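Print this article | E-mail this article

5. What people mean when they write "amber"

I should admit up front that this was supposed to be the shortest section of the paper. I had the 300 notebook entries from the Miltdale and Grestwood home cider makers, I had the color words underlined in pencil, and I figured I'd sort them, write a paragraph, and get on to the part about smell. Then I hit "amber" and lost most of April.

The trouble is that everybody uses the word and they don't use it alike. In the Miltdale notebooks "amber" is what you write when a cider has come out the way you wanted. In Grestwood it's closer to a warning. Jolene Ashby, whose family has kept the longest run of notebooks in the set, told me that her grandfather wrote "gone amber" for a jug that had been left with too much air in it, and she still reads it that way. I read her a Miltdale entry that said "lovely amber, gave two bottles to the neighbors" and she laughed and asked if the neighbors were still speaking to them.

Now, you could say these are just two words that happen to be spelled the same, and Fletcher Ruddock said pretty much that when he read my first draft. I don't think it's quite so simple. The Grestwood writers also use "amber" as a plain color now and then, mostly for things that aren't cider at all (lamp oil, a horse liniment, the water in a particular ditch). So they have the ordinary sense. They just set it aside when they're writing about the jugs.

"Straw" behaves better. Both towns use it for the lightest ciders, both towns use it early in the season, and I only found a handful of entries where it seems to carry any opinion. "Gold" is rarer than I'd guessed, and when it does show up there's nearly always another word hooked onto it — old gold, dull gold, wedding gold. That last one comes from a single writer and I love it, though I can't build an argument on it.

"Pale" is where things get messy again. On its own it's a complaint. Put in front of another color word it quits complaining and just moves that color a step lighter. "Pale, will try again with the russets" is a disappointed person. "Pale amber, racked today" is somebody keeping a record. I went back through every entry with "pale" in it to check this, and Yhon Palomino went through them separately without seeing my marks. We disagreed on 6 entries. In 5 of those the writer had put a comma after "pale," and we couldn't decide whether the comma meant anything or whether that person simply liked commas. I've left them out of the tally.

I also want to say something about light, since two early readers asked. Most of these notes were written in cellars or back kitchens, some of them in the evening, and a cider held up to a bulb isn't going to look like the same cider on a windowsill. A few writers knew this perfectly well. One Miltdale man put a small "w" beside any color he'd judged at the window. Most gave no hint. I thought about trying to correct for it and gave up on the idea pretty quickly, and I'd do the same again. What I'm after is the word a person chose, and the bulb was part of how they came to choose it.

The container matters too, probably more than I can show. A deep jug makes anything look darker than a shallow glass does. Tipene Lowther has made this point about honey and I think it carries straight over to cider. The notebooks hardly ever say what the writer was looking through. When they do, it's because something odd was being used, like a jam jar or a baby bottle, and it seemed worth a joke.

Where does that leave the comparison with Fairweather's scale? Sort of stranded, I'm afraid. The scale puts "amber" between "gold" and "copper" and treats the three as neighbors on one line. That works okay for Miltdale. For Grestwood it drops a word about spoiled cider into the middle of a row of words about color, and the averages that come out are nonsense. Solène Guillot suggested running the Grestwood entries with "amber" removed and then comparing the two towns on what's left. I did, and the other words line up nicely, which makes me think the split really is about the one word.

Figure 3. Pale amber liquid in a clear glass beaker.

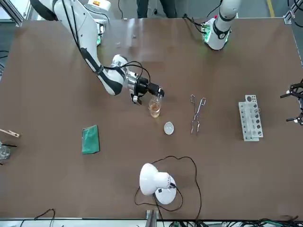
Why do the Grestwood notebooks use "amber" for cider that has spoiled?

Most likely the word got attached to jugs that had darkened from too much air, and families kept passing it down in that sense even though they went on using it as a plain color for other things.

Related items
Smell words in the Miltdale notebooks
Keeping a cellar book: notes from Arnden
Honey, depth and the color of a jar
Who wrote the Grestwood entries?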